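Chapter 6
House Rules for Shared Cells

What this chapter covers: why written rules matter, how a cell standard is put together, the ready state, reach and overlap, cables, end-of-arm checks, and keeping a log that people will read.

If you have come to this chapter straight from the one on motion planning, you may feel that we are slowing down a bit, and I suppose we are. Planning a path is exciting. Writing down who may open which panel, and when, is the sort of job that gets put off until the week before an inspection. I put it off myself for years, and I would like to spare you that if I can, so please pour yourself something warm and stay with me for a few pages.

A rule, for our purposes, is a sentence that tells a person what must be true before, during or after a piece of work, in words that two different people would read the same way. "Keep the table tidy" is a wish. "Before a run starts, only the work item, the finished stack and the bin may be on the table" is a rule, and you could hand it to someone on their first morning and expect them to follow it. Most of the exercises at the end of the chapter ask you to turn wishes into rules, and I hope you will find (as my own students generally do, after some grumbling) that it is harder and more interesting than it sounds.

We will lean on one example all the way through. Pledeo is a small firm that handles clean garments with two-arm cells, and its house standard, called Trillness, is short enough to read over lunch. It grew out of a bad winter in which the firm logged 1,566 stopped runs and could explain very few of them. When the team finally sat down with the log, 73 of the entries said nothing but "table." Did that mean something was on the table that shouldn't have been? Was the table dirty? Had it moved? By then there was no way to find out, and the first page of Trillness was written that same January.

6.1 The ready state
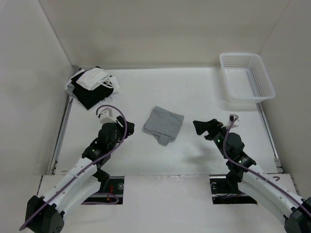 Every good cell standard I know starts with a ready state, meaning a plain account of how things must stand before anyone presses start. The Trillness version is written for folding cells and takes up half a page. The item to be worked on lies between the two arms, clear of both grippers, the way the folded gray cloth does, with open white table on either side of it. Finished pieces go in one back corner and the basket in the other, and they do not trade places from shift to shift, however convenient it might seem at the time. The arms wait at their own sides. I am fond of this page because it can be checked with a glance from the front of the cell, and a check that takes a glance gets done at six in the morning as faithfully as it does at noon.

Notice, too, what the page leaves out. It says nothing about how neat the finished stack should be. An early draft did, with a whole paragraph on lining up corners, and the operators very politely ignored it. Straps and loops will slide off the side of a stack no matter how kindly you speak to them. The paragraph was replaced with a single line: no part of the stack may lie inside the marked working area. You will meet this move again in Section 6.4, where we look at rules that ask for more than the work needs.

6.2 Who has the middle

Two arms that share a table also share some air above it, and the standard has to say who may be in it. Trillness calls this region the middle and gives it three rules:

Either arm may enter the middle alone.
Both arms may enter together only in a program that has been reviewed as a two-arm program.
After any stop, both arms leave the middle at reduced speed, one at a time, with a person watching.

The third rule caused the most argument when it was new. It adds time to every recovery, and people who are trying to catch up on a morning's work do not love being told to wait and watch. Grondura, a larger company that borrowed the standard and adapted it, kept records through 2,123 recoveries before deciding whether to keep the rule. They kept it, and wrote the reason beside it in the margin, a habit I would encourage in you as well. A rule with its reason attached can be argued with fairly, and sometimes it can be retired with a clear conscience.

6.3 Looking closely at the gripper

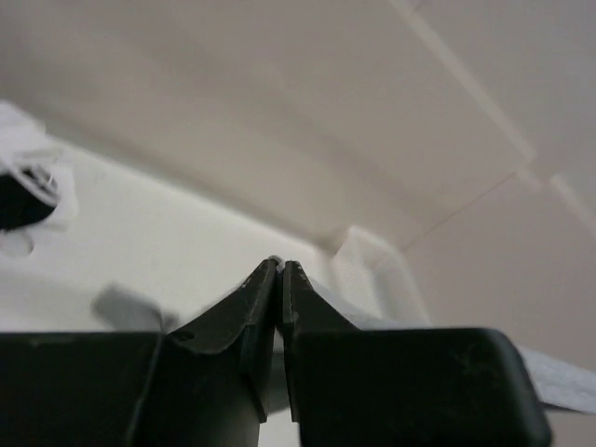
The other half of a shift check happens at the end of the arm. In a fabric cell the fingertips meet cloth all day long, and the places where they come together deserve a slow look. Trillness asks the operator to stop the arm, put it in its service hold, and look at the tips from the side and then from straight ahead. Do they meet evenly? Is there any lint or thread between them? Has either edge worn enough to snag a fine knit? The answers are written down even when all is well, in words, with the cell number and the time of day.

Finger wear is also where you will first run into the difference between a limit and an interval. A limit says to replace the part when it reaches a certain condition. An interval says to replace it after a certain amount of use, whatever it looks like. Pledeo uses both, and its interval is 4,000 closures, or sooner if the side check finds a snag. You should not copy that number into your own standard. It belongs to their fingers and their fabrics, and yours will have to be earned from your own log. The Meléndez worksheet at the back of the book, which many of you will know already from the chapter on maintenance, walks you through the arithmetic one line at a time.

Before you go on to Section 6.4, take a cell you know, or the bench in your teaching lab, and write its ready state in no more than eight sentences. Give it to a classmate who was not in the room when you wrote it, and ask them to set up the cell from your words alone. Stand where they can't see your face. Then mark each sentence they had to ask you about, and keep the page handy, as we will be rewriting it together in the next section.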